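Home > Stories > At the table with Samira Zein

April 24, 2026

Samira Zein has the kettle on before I have my coat off, and she wants me to know right away that the house isn't usually this tidy. Then she thinks about it and takes that back. "No, it is usually this tidy now," she says. "I still say the other thing out of habit. I said it for so many years that it comes out by itself when the doorbell goes."

Regular readers will remember Samira from the long letter she sent us in December, the one about her dining table, which brought in more mail than anything we'd printed in ages. She had written that the table had disappeared sometime after her second child started school and that she'd gotten it back in a single winter, mostly by way of lids. Plenty of you wanted to hear more about the lids, and so I took the bus out to Pindum with a notebook and a lemon cake, and we sat down at the very table and talked until it got dark.

She grew up in a flat above her uncle's shoe repair shop, and she traces a good deal back to that. "He had drawers for everything, tiny ones, and every drawer had one of the thing stuck on the front. A heel tip, an eyelet, a buckle. You didn't have to read a word. I thought all grown-ups had that, and then I became one and I had a salad bowl full of batteries and hair clips and somebody's tooth." She laughs a lot when she talks, with her hand flat on the table as if to keep it from getting away.

The salad bowl was where it started, she says, though it was a long way from being the worst of it. The table seats six and for years it seated two, at one end, with the other end given over to mail and sewing and school forms, and a jigsaw puzzle of a harbor that her husband had been meaning to finish since before the move. When people came to eat, everything went into laundry bags and up to the bedroom. When the people went home, it all came down again, only in a different order, and that was how the permission slips got in with the zippers.

"I'd bought boxes before," she says. "Oh, I had bought so many boxes! That's the sad part of the story. I had the tall kind, the kind you could put a small dog in, and I'd fill one up and put the lid on and feel wonderful, and then I'd never open it again in my life. A deep box is a hole. You put things in a hole and you have buried them."

What changed her mind was a visit to her friend Dorota Wróbel, who used to teach piano and who keeps her sheet music, her stamps, her spare glasses and her receipts in flat white boxes, laid along a shelf. Samira asked for a pair of scissors and Dorota lifted one lid and there they were, lying in a single layer with nothing on top of them. "That was it, really. Nothing on top of them. I went home on the bus and I kept thinking about those scissors."

So she began again with shallow boxes. She is firm that it doesn't matter where they come from, and hers are a mixed family: a few bought at Lastero when it was closing its old branch, a couple that had held crackers, one that came from Dorota herself. What she cares about is that they're plain, that the lid is flat, and that an object put inside has no choice but to lie down next to its neighbors.

She cleared the table all the way first, and she thinks this is where most people go wrong (I said I had certainly gone wrong there, several times). You want to sort on a surface with nothing else on it. Hers is a pale creamy color, and she wiped it down and then brought one box to it, only one, and put it in front of her, and fetched one laundry bag from upstairs.
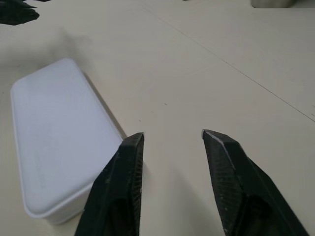
A flat white box with its lid on, lying on the cream-colored tabletop.

"One box at a time on a bare table," she says. "If you have two out you start making decisions between them, and that's tiring, you get a headache. With one box it's only ever the same question. Does it live in this one? Yes, in it goes. No, back in the bag. You can do that while you're listening to the radio. You can do it while you're on the phone with your sister, and I did, a great deal."

The first box was for sewing, the second for things that plug in. After that she let the bags tell her. Candles turned out to need a place of their own, which surprised her, as she doesn't think of herself as a candle person. Stationery took up two boxes until her daughter tested all the pens on the back of an envelope, and then it took up one. She worked for 20 minutes in the evening, after the dishes, and when the 20 minutes were up she put the lid on whatever she had and carried the box off to the sideboard, even if there was a heap still in the bag.

I asked her about that, because I'm the sort of person who'd want to finish. She shook her head so hard that her earrings swung. "No, no. You must stop while the table is clear. Otherwise you go to bed and in the morning there it all is again, and your family puts their cereal down on top of it. The clearing was the point. The sorting was only what I was doing in the meantime."

She doesn't write on the lids. I had expected labels, and I think some of you had too, judging from the letters. Saoirse Nic Aodha wrote from the coast to ask what sort of pen would stay on plastic, and I'd promised to bring the question along. Samira's answer is that she did write on them at first, with a marker, and then the contents changed, and she was rubbing at old words with a wet cloth. Now she does as her uncle did, more or less, and sets one of the thing on top of the lid when the box is on the shelf. A spool on the sewing, a clothespin on the clothespins. "The cat knocks them off," she admits. "Then I lift the lid and look. It's a shallow box! It takes one second."

The children were harder to bring around than the cat. Her son held out for his own system, a drawer that nobody was allowed to open, and she let him keep it and still lets him, and she says she has made peace with the sound it makes when it closes. Her daughter went the other way entirely and now has boxes inside her boxes. As for the harbor puzzle, it was finished over one weekend by her husband and their neighbor Cauã Damasceno, once they had a whole table to work on. A piece of sky was missing. It was found in the hair clips.

We'd come to the cake by then, and she got up to find a knife, and I noticed that she opened one drawer and closed it and that was all the looking she had to do. I told her so. She was pleased, I think, though she waved it off and started telling me about the hall closet, where things are apparently still very bad. There are coats in there that belonged to the people who owned the house before. She spent 600 on a fitted rail for that closet some years ago, from Hernach, and it is a beautiful rail, and it holds up the coats of strangers.

"I'm not a finished person," she says, cutting me a slice that would have fed both of us. "When you write this up, please put that in. My friend Aoife Fitzgerald read the letter in December and she rang me and said, Samira, I had no idea you were so organized, and I felt like a fraud. I have a clear table. That's what I've got. I have a clear table and a terrible closet."

What she likes best, she tells me, is the hour before anyone else is up. She comes down in her robe and sits with her tea and there isn't a thing in front of her. Sometimes she brings a box over and goes through it for no reason, the buttons especially. She has her mother's buttons in there, including a set of big green ones off a coat she remembers being buttoned into, and she used to go years without seeing them. They were at the bottom of one of the deep boxes, under a broken lamp.

She took the lid off to show me. They were lying side by side with all the others, and she picked one out and held it up to the window, and then the back door banged and her son came in wanting to know whose cake it was.

Samira has kindly said she'll answer a few more letters, so send them to the usual address and I'll pass them along. If any of you have solved a hall closet, she would like to hear from you first.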